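Disholm Whale Sightings and Catch Notices, version 2
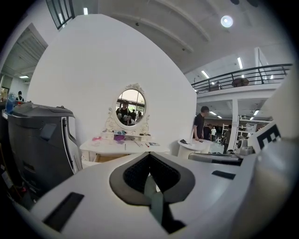
White dressing table with an oval mirror, by a curved partition wall.

Disholm is a table of public notices about whales and whaling, gathered from port bulletins, fishery gazettes and newspaper shipping columns. It has 669 rows. Each row is one notice. The text was typed in by hand and checked a second time against the source page.

Files

notices.csv holds the main table.
ports.csv has the port names, with older spellings.
changes.txt lists edits made after the first release.

Columns

notice_id: a number, never reused
month: month of the notice, blank if the page is torn or unreadable
port: name as printed
species: common name as printed, not corrected
kind: sighting, stranding, catch, or rule change
body: full text of the notice, up to 40 lines

Known problems

Minke and sei whales are mixed up in many of the older notices. We left them as printed. Notices from Clumo are short and often leave out the species. In 10 rows the port could not be matched to anything in ports.csv, and these are marked "unmatched."

A catch notice is not a catch record. The same landing may show up in more than one paper, so adding up the rows will give totals that are too high.

Use

Free for research and teaching. Please cite as Biswas, Disholm Notices, version 2. The Clurkamer place list used for ports.csv has its own terms, found at the top of that file.

Corrections are read on Monday. Send the notice_id and the line you think is wrong.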